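Moya Cell – Fault Review Meeting
Minutes, May session
Drandine test floor, Bay 2
Start 9:40 a.m.

Present: cell operations, controls, grasp planning, safety. Gerkolance (arm service) joined by phone for items 2 and 3.
Absent with notice: facilities.

1. Minutes of the last meeting

Approved with one correction. The action on the light curtain test belongs to safety and was listed under controls.

2. Grip force fault, sorting run

Operations reported on the fault that stopped the sorting run. The task is unchanged from April: the arm takes items one at a time from the mesh container on the table and sorts them by class. The three hole-top boxes stay next to the container for the duration of a run.

The fault occurred on pick 2,006. The planner selected a washcloth. The gripper closed on a fold of fabric and the controller logged a good grasp. On the lift, motor current on the wrist joint rose past the soft limit and stayed there. The arm should have released and backed off. It continued to pull until the hard limit tripped, and the container moved on the table before the trip. The operator pressed the stop after the arm had already halted.

Controls read out the log. The soft limit event was raised correctly. The Flindik supervisor received it and placed it in the queue behind a batch of camera health messages. The release command went out 40 milliseconds after the hard limit trip, by which time the drives were off and it had no effect.

Grasp planning noted that cloth is the hardest class in the mix. The fingers press into the fabric to get a fold, and whatever is under the fold can be caught along with it. Balls and blocks rarely give this problem.
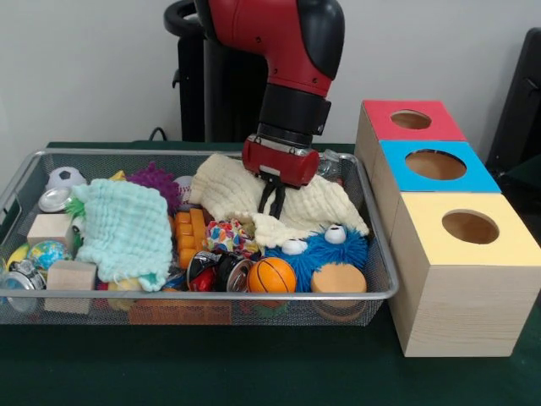 Was anyone inside the guarded area when the arm kept pulling?
The area was clear. The log has the gate closed for the full run, and the operator was at the console.

Safety asked that the event be classed as a control fault with potential for injury, given that the release path did not work as written in the cell risk sheet. Agreed.

Gerkolance stated that the drives behaved as specified. The hard limit trip removed power and the brakes held. They want the wrist joint inspected before the cell goes back to full speed. Operations replied that it can be done without taking the arm down.

3. Attempt to reproduce

The fault was reproduced once, on pick 2,103, with speed reduced and a second person at the stop. The item was again a cloth. The event sat in the queue in the same way, and the stop was pressed before the hard limit was reached.

With camera health messages turned off, the release command arrived on time in every trial. Controls regards the cause as found. Grasp planning does not fully agree and pointed out that the trials without camera messages used fewer cloth picks than the original run. It was agreed that the trials will be repeated with the same mix of items.

There was discussion of whether the container should be fixed to the table. In favor: it cannot be dragged toward the edge. Against: a container that gives a little limits the force on the wrist, and clamping it would hide the very symptom under review. No change for now. Operations will mark its position on the table with tape and record any movement after each run.

Gerkolance asked how close the gripper works to neighboring items during a pick. Operations answered that contact is normal with a full load and that the planner allows for it. The contact threshold has not been changed since the cell was commissioned.
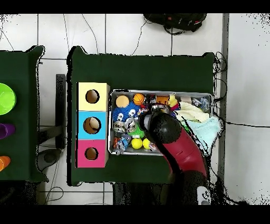 Fig. 2. Gripper among mixed items, Moya cell.

Gerkolance left the call at the end of this item.

4. Cloth handling

Grasp planning proposed a check step for all cloth picks. The arm lifts a short distance, holds, and compares wrist current with the value expected for cloth alone. If the reading is high, it lowers and opens. The step adds time to each cloth pick and none to the other classes.

Operations asked what happens when a cloth is hanging over the rim at the start of the pick. Part of the weight is then carried by the container, and the reading will be low at first and rise later. Grasp planning accepted the point. The check will be made twice, with the second reading taken once the cloth should be clear of the rim.
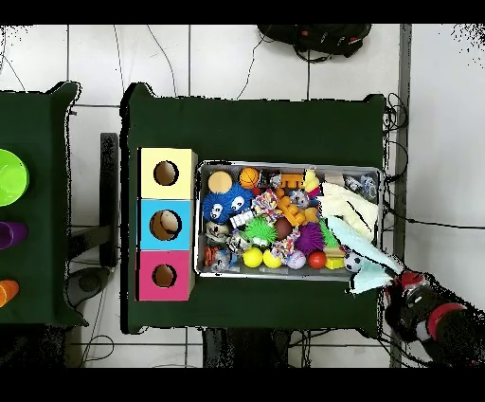
Reading time: 4 min

Safety supports the check step but does not accept it as a replacement for the release path. The two are to be tracked separately. The soft limit event must reach the controller on its own channel, without passing through the Flindik queue at all. Controls confirmed there is a spare digital input on the arm controller that can be used for this, and that the wiring is simple. The software change needs a review by someone outside the controls group.

5. Floor and cabling

Safety raised the loose cables on the tile floor near the tables. This was noted at the last walk-through and remains open. Controls wants the cables left accessible until the new input is wired. Agreed, on condition that they are routed and covered before full-speed running resumes.

6. Operating limits until further notice

Reduced speed only.
Two people present for any run that includes cloth – one at the console, one at the stop.
Camera health messages off during runs. Camera status to be checked by hand before each start.
Any soft limit event ends the run. No restart without controls present.

7. Actions

Controls: wire the soft limit event to the spare input and test with the drives powered. Open.
Controls: find out why camera health messages carry the same priority as limit events in Flindik. Open.
Grasp planning: write the two-stage cloth check and repeat the trials with the original mix. Open.
Gerkolance: inspect the wrist joint and send a written result. Open.
Operations: tape marks on the table, movement log. Open.
Safety: correct the cell risk sheet, release path section. Open.
Facilities: cable covers, sizes to come from controls. Open.

8. Other business

Operations asked for the stop button on the console side to be moved closer to the chair. Safety will look at the reach distance and report back.

Next meeting to be called when the wrist inspection result is in.

Closed 10:55 a.m.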